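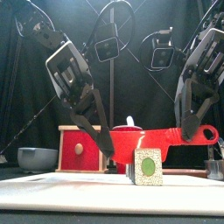 Two robot arms and a red saucepan.

Thread on Custow, which finishes its run at the Hegarty in Rumthorpe on Monday. I've been asked about it a few times so I'm putting it all in one place.

For anyone who missed it, Custow is Gráinne Mac Giolla's second feature. Tomás McGrath plays a ferry mechanic who goes home to sort out his late aunt's house and finds that she has left it to the man next door. It was shot mostly in Brulport and the two main roles are both very good.

The figure first. The Hegarty put it on the board in the foyer on Saturday night: 2104 tickets across the whole run. That's one cinema, with a main screen that isn't big.

It doesn't sound like much next to anything with a cape in it. For an independent in a town the size of Rumthorpe it is a very large number. Most films like this get a week there, usually with the late slot taken off them by the Wednesday.

It opened in the small screen. I went on the first Friday and there were plenty of empty rows. The trailers were for children's films, which didn't help.

Second weekend, same screen, and I couldn't get a ticket for the Saturday. I hadn't booked. I've been going to the Hegarty for years and have never needed to book for anything in the small screen.

They moved it upstairs the week after. The main screen had been promised to the big animated one, so for a few days you had Custow at teatime and again at half past eight with cartoon squirrels on either side of it.

The Tuesday afternoon showings were the real surprise. Those are the ones with tea and a biscuit included. A lot of people came in from Brulport on the bus to see their own harbour. You could hear them naming the shops.

There was a man behind me who said "that's closed now" at every shopfront. My sister wanted to move seats. I didn't mind it.

On the film itself, no spoilers in this bit. It's slow for the first half hour. If you didn't like her first one you may not like the opening here either, as it's the same trick of holding on a doorway after everybody has left the room.

Once the neighbour turns up properly it gets going. The argument over the boiler is the best thing in it. McGrath plays it with his coat on and a mug in his hand and he never raises his voice.

I've seen people call it a comedy and people call it a drama about grief. The poster goes for comedy. I'd say the poster is wrong but I can see why they did it.

The sound is worth going to a cinema for. There's a winch that runs under a lot of the harbour scenes and it stops at one point, and you notice the whole room notice.

I have two complaints. The brother's storyline goes nowhere, and there is one piano tune used far too often. By the last reel I was waiting for it the way you wait for a drip.

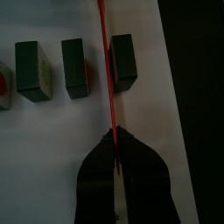 Back to the box office, as that's what most of the messages were about. People keep asking me whether it has "made its money back". I don't know, and I'd be careful with anyone who says they do. The budget hasn't been published.

What I can say is how the tickets generally work at a place like this. The cinema and the distributor split what comes in, and the split usually shifts towards the cinema the longer a film stays. So a long run in one building can suit the cinema very nicely even if the film never troubles the national chart.

It never got above the lower end of the chart, by the way. It was on very few screens to begin with. Divide it by screens and it looks a lot healthier, and that's the sum I'd look at for a release this size.

The chains didn't take it in the first week. A couple of them picked it up later, mostly for single matinees. I looked at the seat map for one of those and it was thin. Matinee on a weekday with no poster outside, I'm not surprised.

The Brulport screening deserves its own post. There's no cinema there any more so they did it in the sports hall, with a hired screen and stacking chairs. The hall is licensed for up to 600 and they filled it. Mac Giolla introduced it, spoke for a minute or so and sat down again.

The heating was off. Bring a coat if they ever do another one.

McGrath was at that one too, near the back. He stayed for the questions afterwards and got asked mainly about whether he had really driven the ferry. He hadn't. He was allowed to hold the rope.

Mac Giolla was asked about the ending and said she had shot a different one and didn't like it when she saw it cut together. She wouldn't say what it was. Somebody asked again in a different way and she still wouldn't say.

She did talk about the house. It's a real house on the hill road and the wallpaper was already there. They repapered one bedroom and then had to age it with tea, and she said it took longer than the scene did.

Those Brulport tickets aren't in the Hegarty figure, before anyone adds them on for me. Separate event, separate promoter. I've already seen one post with the two lumped together.

There's also a post going about saying the Hegarty gave away free seats to push up the total. There was one free showing, for schools, with 100 seats. I asked at the desk and was told it isn't in the number on the board.

They also sold 100 of the printed posters, the blue one with the boat, and those have all gone. Please stop ringing them about it. The girl on the desk looked fed up.

A few things I think helped, and this is only my opinion. The local paper ran a piece on the extras, so everyone in it got their family to go. The weather was terrible for the whole of the second week. And the other grown-up film out at the time was over three hours long.

I don't think the reviews did much either way. They were decent, mostly. The one bad one was in a paper I don't think many people round here read.

Word of mouth did a lot. My dentist brought it up. I couldn't answer him but I got the gist that he had liked it.

Remaining showings at the Hegarty, as listed on their site when I looked this morning: afternoon and evening on both days of the weekend, and the last one on Monday evening. The weekend evenings are close to full. Monday had more room.

The subtitled showing is the Sunday afternoon. They had this wrong on the printed leaflet, which says Saturday, so go by the website.

If you're driving, the car park behind the library is shut for resurfacing. The one by the market is open but it's coins only, and the machine doesn't like the newer ones.

Nothing announced yet about watching it at home. I'd guess the spring but it's a guess. The first film took ages to turn up and then appeared with no notice at all.

Several of you asked where to see that first one. The library in Rumthorpe has it on disc. There was a waiting list when I asked so it may be a while.

After Monday the main screen goes to the submarine thriller, which I'm told has been booked for a fortnight. The small screen has the documentary about the brass band. I'll be going to that and will post about it.

Correction to an earlier post: I said the tea is included on Tuesdays. Tea is, the biscuit is extra now. Thanks to those who let me know.

Someone has asked if the dog is all right at the end. Yes, the dog is fine.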